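Maltholm Kitchen Chores Project
Progress report to the Urkham Fund
2025-12-09

Can a machine clear a table yet? We're closer than we were in March, and I'm delighted to say the fruit work is the reason. Your grant has now paid for 557 recorded goes at moving food between a table and a dish, all done by people using hand-held grippers, and the arm learns from those.

Mandarins are the good news. In last month's trial the arm put 24 in the dish without dropping one, which had Tegan cheering from the next room! Cherry tomatoes are harder. They roll, and if the fingers close a touch too late the tomato has gone. Of 67 tries, the arm managed a clean lift on just over half, and we want that much higher before we call it a chore done.

Water chestnuts are the new addition, and they've been a real surprise. Their rough, papery tops give the pads something to hold, but a chestnut lying on its side still confuses the arm about where to pinch. Manee is recording more of those this week, mixed in with other fruit and with things that should be left alone, such as cans and cups.

Still to do by the end of the grant: wiping the cloth, stacking dishes, and a full clear-up with no one stepping in. Wiping hasn't started. We would like to move 4 days of arm time from stacking to tomatoes, and would welcome your view on that. 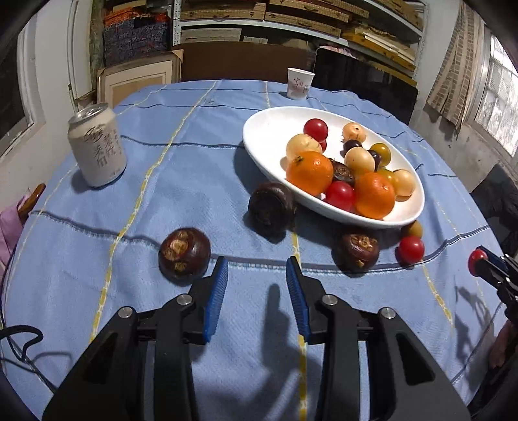 Shona Stubbs
Project lead, Maltholm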